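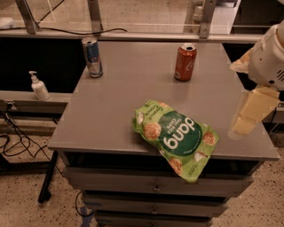

Zainab Dauda在本条目讨论页留言：机械臂的价钱大家都会问，夹爪的备用指头、线缆、桌柜和场地那几行往往到验收前才补进来，建议条目把“整机价”和“到位价”分开写，两者混用时，预算表之间根本没有办法比较。

首页 > 工程与技术 > 机器人学 > 设备管理 > 操作机器人购置规划

操作机器人购置规划

操作机器人购置规划，又称操作机器人设备预算编制，指教学、科研、服务或小规模生产单位在取得带有机械臂和末端执行器的机器人系统之前，对需求、场地、经费、采购方式、验收及后续维护所作的统筹安排。规划的对象通常包括机械臂本体、夹爪、控制计算机、感知装置、工作台架、被操作物品、安全设施和人员培训。部分文献将移动底盘、远程操作装置和软件许可一并列入，另一些文献则将其作为独立科目处理。

本条目所述的规划以桌面物品操作为主要场景，即机器人在桌面、柜面或货架附近完成抓取、放置、整理、开合等动作。焊接、喷涂、码垛等产线用途的购置程序与此有较大差别，参见“工业机器人投资评估”。

目录
一、名称与范围
二、沿革
三、需求说明
四、费用构成
五、取得方式
六、技术指标与询价
七、场地与配套
八、工作物品与耗材
九、验收
十、维护、折旧与处置
十一、实例
十二、争议
十三、参见

一、名称与范围

“购置”一词在不同单位的制度中含义不一。财务部门通常以合同签订和资产入账为界，技术部门则习惯把调试完成、能够交给使用者独立操作的时刻视为购置结束。两种口径之间相隔的时间可能很长，其间发生的运输、安装、改线、重新布置桌柜等支出容易落在两个部门的科目之外。

为减少歧义，常见的做法是在规划文件开头列出若干定义。

整机价：供应商报价单中机械臂、控制器及标准附件的合计金额，不含税费和运输的，应当注明。

到位价：设备在指定场地达到约定状态时，购置单位已经支付和已经承诺支付的全部金额。

年度保有费用：设备到位后每一财务年度为维持其可用状态所需的支出，包括维护合同、备件、许可续费和保险。

基准任务：购置单位为比较不同方案而预先写定的操作任务，包括物品、摆放方式、成功判据和重复次数。

上述四项中，到位价的定义最不统一。有的单位将专职人员第一年的工资计入，有的单位只计设备与工程费用。比较不同单位公布的到位价时，应先核对其范围。

二、沿革

早期的机械臂购置多附属于生产线改造项目，由设备处或基建部门统一申报，使用者较少参与询价。机械臂固定在围栏之内，节拍和载荷可以从工艺文件直接推出，预算的主要不确定性来自土建与电气施工。

协作型机械臂普及以后，购置主体扩展到实验室、职业院校、护理机构和小型工场。任务随之变得零散，同一台设备上午用于分拣，下午可能用于教学演示。载荷和臂展仍是必填指标，但已不足以说明设备是否适用，夹爪开口、指端材料、相机安装位置和软件接口在评审中所占的篇幅逐渐增加。

近年来，以示教数据训练操作策略的做法增多，购置规划中出现了数据采集工时、存储设备、标注费用等新科目。这类支出在传统的固定资产管理制度中没有对应的类别，各单位处理方式不同：有的列为业务费，有的与设备捆绑申报，也有的另立课题经费。

三、需求说明

需求说明是规划文件的起点，由使用部门撰写，设备部门复核。内容一般包括任务清单、物品清单、环境条件、使用人员和使用时间。

任务清单宜用动作描述，避免使用“智能整理”“柔性作业”等难以检验的措辞。例如，“从柜面取走软包装袋，放入旁侧容器”“将开口的饮料罐直立移至柜面后部”属于可以检验的写法。若任务涉及液体，应写明容器是否敞口、是否盛有液体以及倾洒后的处置责任。

物品清单应当与任务清单逐条对应。软包装、金属罐、按压瓶、带旋钮的抽屉等物品对夹爪的要求差异很大，合并为“日常用品”一项后，供应商只能按最宽松的理解报价，验收时容易产生争执。

环境条件包括光照、地面、供电、网络、温湿度和人员通行情况。反光的地面与金属台面会影响部分深度相机的成像，透明隔板对某些测距装置也有影响。规划文件不必给出技术解决办法，但应把现状写清，并附平面图。

使用时间常被低估。教学单位往往只按课表计算，遗漏了教师备课、设备预热、程序恢复和课后归位的时段。科研单位则常以全天可用为假设，未扣除标定和检修。较为稳妥的做法是先借用同类设备试用一段时间，再以实际记录推算。

需求说明还应当写明不包括的内容。未来可能增加的双臂配置、移动底盘或户外使用，如不在本期范围内，应单独列出，防止评审中反复扩大。

四、费用构成

操作机器人的费用可以分为一次性费用和持续性费用。

一次性费用

本体及控制器。机械臂本体、控制柜或控制盒、急停装置、示教装置及标准线缆。部分供应商把急停装置列为选配，核对时应逐项查看装箱单。

末端执行器。夹爪、吸盘、快换接头和指端。两指夹爪的价格跨度很大，指端是否可以单独更换对后期费用有直接影响。指端外形不规则时，购置单位可以要求供应商随机交付三维模型文件，以便自行加工替换件。

感知装置。相机、力传感器及其支架、延长线和标定板。安装在头部、腕部和外部立柱上的相机，其线缆长度和防护要求各不相同，宜分行填写。

计算设备。用于控制的计算机与用于模型推理的计算机在可靠性要求上有别，合并为一台虽可节约经费，但检修时两项功能同时停用。

台架与家具。工作桌、抽屉柜、立柱、横梁、隔板。此类物品单价不高，常由行政部门另行采购，交货时间与主设备脱节。

安装工程。地面固定、走线、接地、配电和网络布点。

培训与资料。操作培训、安全培训和中文资料翻译。

持续性费用

维护合同、软件许可、备件、消耗品、保险、计量校准、场地占用费，以及操作人员的工时。

持续性费用在申报阶段常被压缩。原因之一是设备经费与运行经费分属不同渠道，申报人没有权限同时提出。对此，一些单位规定设备申报表必须附运行经费来源说明，由运行经费的归口部门签字后方可进入评审。

预备费

预备费用于应付汇率变动、运输延误、规格微调和施工变更。预备费的比例由各单位制度规定，不宜由申报人自行提高。预备费动用时应当保留书面记录，写明原因、金额和批准人。项目结束后未动用的部分按原渠道退回。

五、取得方式

直接购买。所有权清晰，便于改装，适合任务稳定、使用年限较长的单位。缺点是首期支出集中，型号更新后难以置换。

融资租赁与经营租赁。前者期满后通常可以取得所有权，后者以使用为限。租赁合同应当写明是否允许更换夹爪、加装相机和修改控制软件。有的合同将拆开腕部外壳视为违约，而加装力传感器恰好需要这一步骤，签约前须逐条确认。

共享与预约使用。由区域中心或大学平台统一购置，各单位按时段预约。此方式的首期支出最低，但任务物品需要往返搬运，桌面布置每次都须恢复，标定结果也可能因前一使用者改动而失效。

借用与试用。供应商或合作单位提供短期使用。试用期间发生的损坏由何方承担，应在交接前书面约定。试用设备与正式交付设备的固件版本、夹爪型号不一致的情况并不少见，试用结论不能直接代替验收。

自行集成。分别采购机械臂、夹爪、相机和台架，由本单位人员完成集成。材料费用一般较低，工时费用较高，而且责任界面分散。采用此方式的单位应当指定一名集成负责人，并在预算中列出其工时。

捐赠与调拨。接受单位仍须承担运输、安装、检验和保有费用。旧设备的软件许可能否转让，须向原厂确认。

六、技术指标与询价

询价文件中的技术指标分为强制指标与评分指标。强制指标不满足即不予评审，数量宜少；评分指标用于比较优劣，应当给出计分方法。

载荷。应写明载荷是否已扣除夹爪与腕部附件的重量。供应商标称载荷一般指法兰处的数值，加装夹爪、相机和线缆护套后，可用载荷随之减少。

工作范围。以桌面或柜面的实际尺寸为准，附平面图与侧视图。柜体前方如有抽屉，还应当标出抽屉全部拉开后的位置，检查机械臂能否到达抽屉内部且肘部不与立柱或横梁相碰。

重复定位精度。桌面物品操作对此项要求通常低于装配作业，过高的要求会排除价格较低的型号。

夹爪开口与夹持力。开口应覆盖物品清单中最宽的一件，夹持力应能调节。膨化食品的软包装受压后易变形，薄壁金属罐受力过大时会凹陷，二者都需要较低且可控的夹持力。

软件接口。应列明所需的编程语言、通信方式、控制频率和日志格式，并询问接口文档是否随机交付。

安全功能。包括碰撞检测、速度限制、急停回路和权限管理。功能名称相同而实现方式不同的，应当要求供应商提供测试报告。

保修与响应。应写明保修起算日期、现场响应时间、备机安排以及返厂运输费用的承担方。

询价时应向所有供应商提供同一版本的文件。口头答复须整理成书面补充说明，发给全部参与方。Fatima Etim在其编写的采购讲义中主张，供应商的每一项偏离都应当要求写成完整句子，单独勾选“部分满足”的，视为未作答复。

报价比较表一般包括整机价、选配价、运输与保险、安装、培训、首年维护和后续各年维护。各供应商的分项口径不同，须先归并再比较。对明显低于其他各家的分项，应当请供应商确认是否漏报，确认过程同样留存书面记录。

七、场地与配套

场地准备宜在合同签订之前开始。以下各项常见于场地检查表。

地面。承重、平整度、防滑性能以及固定方式。不允许打孔的场地可以使用配重底座，配重底座的占地面积应当计入平面图。以彩色胶带标记设备与家具位置是简便的办法，胶带磨损后须及时补贴，否则柜体移位难以察觉。

供电。机器人、计算机与照明宜分路。急停回路是否切断计算机电源，应当事先决定。

走线。线缆沿立柱、横梁或桌沿固定，避免散落在地面和抽屉开合路径上。线缆整理费用金额小，但若无人负责，往往在设备启用后很久仍未完成。规划文件宜将其列为独立的工作项，指定完成期限与检查人。

隔离与通行。透明隔板便于观察，其边框和立柱应当纳入碰撞模型。通道宽度按本单位安全规定执行。

家具。工作柜与工作桌的高度、台面材质、边缘形状应与任务相符。带抽屉的柜体应注明把手形式，圆形小旋钮与长条拉手对夹爪的要求不同。柜体未固定时，机械臂拉动抽屉可能带动整个柜体，须另行采取措施。

清洁。操作食品包装或饮料容器的场地应当配备清洁用品，并规定存放位置。清洁液不得放置在控制器和插座上方。

网络与存储。多路相机同时记录时数据量较大，存储容量应按采集计划计算，并预留备份空间。

八、工作物品与耗材

工作物品指供机器人操作的物件，其费用通常计入消耗品。

真实商品作为工作物品时，优点是外形、重量和表面印刷与使用环境一致，缺点是批次之间有差异，包装改版后难以补购。替代模型外形稳定、可以重复制作，但表面反光和变形特性与真实商品有差距。多数单位两者并用：调试阶段使用模型，考核阶段使用真实商品。

软包装经反复抓取会起皱、漏气或破裂，应当规定更换标准。金属罐开启前后重量和刚度不同，记录中须分别编号。盛有液体的容器是否允许使用，由场地安全负责人决定。

物品台账至少记载名称、规格、来源、启用日期、状态和存放位置。用于考核的物品应当单独封存，避免与日常练习物品混用。采购时宜一次购足同一批次，食品类物品还须考虑保质期和虫害防治。

指端、护套、扎带、胶带、标定板贴纸等也属于消耗品。腕部和前臂的包覆材料如由使用者自行加装，应当确认其不遮挡通风口，不进入关节间隙，并在维护记录中注明。

九、验收

验收分为到货验收、安装验收和任务验收。

到货验收核对箱数、型号、序列号、外观和随机文件。发现外包装破损的，应当在签收前拍照并通知承运方。

安装验收检查固定、接地、急停、限位、通信和标定。急停应逐个测试，示教装置上的急停与墙面急停不得以一次测试代替。

任务验收以基准任务为准，由购置单位人员操作，供应商人员可以在场，但不得临时修改程序参数。确需修改的，修改后重新计数。基准任务的重复次数应当在询价文件中写明，不宜在验收现场商定。

判据应当区分完成、部分完成与失败。以取走软包装袋为例，袋体离开柜面并落入指定容器为完成；袋体离开柜面但落在容器以外为部分完成；袋体未离开柜面，或碰倒旁侧容器，均为失败。袋体在起始时是否伸出柜面前沿，对难度有明显影响，起始摆放应当以照片或模板固定下来。

验收记录由双方签字。对遗留问题应写明责任方、期限和复验方式，并保留相应尾款。遗留问题未复验而支付全部尾款的，后续往往难以督促处理。

十、维护、折旧与处置

日常维护包括清洁外壳、检查螺栓、检查线缆磨损、清理通风口灰尘和备份程序。定期维护由供应商或具备资质的人员完成，内容以厂家手册为准。

备件储备应当考虑供货周期。指端和线缆宜常备；关节模块、控制板价格较高，一般通过维护合同保障。购置单位有多台同型号设备的，可以集中储备。

设备的会计折旧年限由财务制度规定，与实际可用年限不必一致。软件停止支持常早于机械部分失效，规划时应当询问厂家的支持期限，并在合同中约定停止支持前的通知义务。

处置方式包括校内或单位内部调拨、出售、捐赠、拆解和回收。处置前须清除存储装置中的数据，注销许可，取下单位自行加装且仍有价值的部件，并更新资产台账。

十一、实例

Voralano技术学院的Akinola工作站项目常被用作教学案例。该项目拟为物品操作课程配置单臂工作站，最初的申报表只列整机价，未列桌柜、走线和工作物品，被评审组退回补充。

补充后的申报表共29行，其中家具、走线和清洁用品各自成行。评审组要求基准任务执行100次，由两名未参与调试的教师轮流操作，并规定每次开始前按模板恢复柜面物品的位置。

学院向Skerard和Gornetti两家供应商询价。Skerard的整机价较低，夹爪指端须整套更换；Gornetti的整机价较高，指端可以单独更换，报价中另含安装与走线。按到位价加后续保有费用归并以后，两份报价的次序与整机价的次序相反，学院最终选择了Gornetti的方案。

项目在4月完成安装验收，任务验收因柜体未固定而推迟。机械臂拉动抽屉时柜体随之移动，起始位置无法保持。学院用预备费加装了固定件，重新贴设地面标记后恢复验收。启用后的第一个教学年度，工作站累计运行超过300小时，主要支出为指端和软包装物品的补充。

该项目的总结文件提出3项修改意见：家具与主设备同时招标；任务验收前设置场地复查；工作物品由课程负责人按学期申领。学院其后的同类项目沿用了这一格式，但将走线费用并回安装工程科目，理由是单列后金额过小，报销手续不便。

十二、争议

关于到位价是否应当包含人员费用，各方意见不一。赞成者指出，没有专人维护的设备很快闲置，不计人员费用会使自行集成方案显得过于便宜。反对者则认为，人员工资由其他渠道承担，计入后会造成重复申报，也不利于设备之间的比较。折中的做法是在比较表末尾附列工时数量，不折算为金额。

基准任务的设置也受到批评。任务过于具体时，供应商可能针对验收专门调试，通过验收后换一种包装袋便难以完成；任务过于宽泛时，结果又缺乏可重复性。部分单位在公开任务之外保留少量未公开物品，仅作记录，不影响付款。对此，供应商一方的意见是，未公开物品即使不影响付款，也可能影响后续合作，应当在询价文件中说明其类别。

共享平台与分散购置之间的取舍同样存在分歧。共享可以提高设备使用率，但使用率本身并不反映课程或研究的完成情况。有论者建议同时统计预约被拒的次数和恢复布置所用的时间，目前采用这一办法的平台仍属少数。

另有意见认为，现行表格对小额支出要求过细，编制者在扎带、胶带等项目上花费的时间超过其价值。支持细化的一方则以Voralano的申报表为例，指出被遗漏的多是小额科目，推迟验收的也多是这些科目所对应的工作。

十三、参见

工业机器人投资评估
末端执行器
协作型机械臂的安全要求
设备全寿命费用
教学设备验收
资产台账

分类：机器人学 | 设备采购与预算 | 实验室管理 | 待补充来源的条目

分享 3 · 评论 29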